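Cutting board

A cutting board is a flat piece of material on which food is cut. It protects the knife and the table. Most boards for home use are made of wood, bamboo or plastic.

Bamboo is a grass, and its stems are hollow, so a board must be glued from many narrow strips.
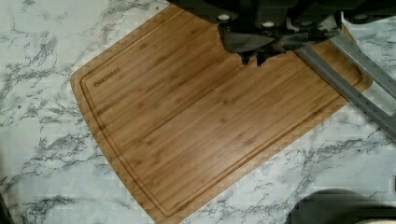
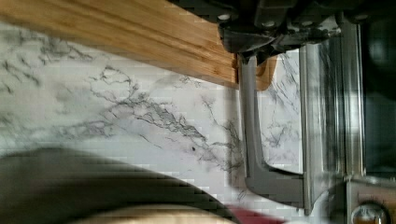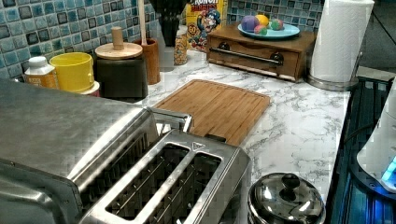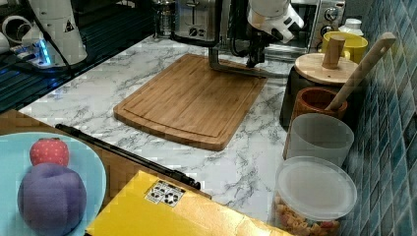
Bamboo boards on a marble-patterned countertop

Bamboo is harder than many woods — the edge of a knife becomes dull sooner on it. The maker Plolanen sold 865 bamboo boards in its first year, each 22 millimeters thick, and advised to oil them every August.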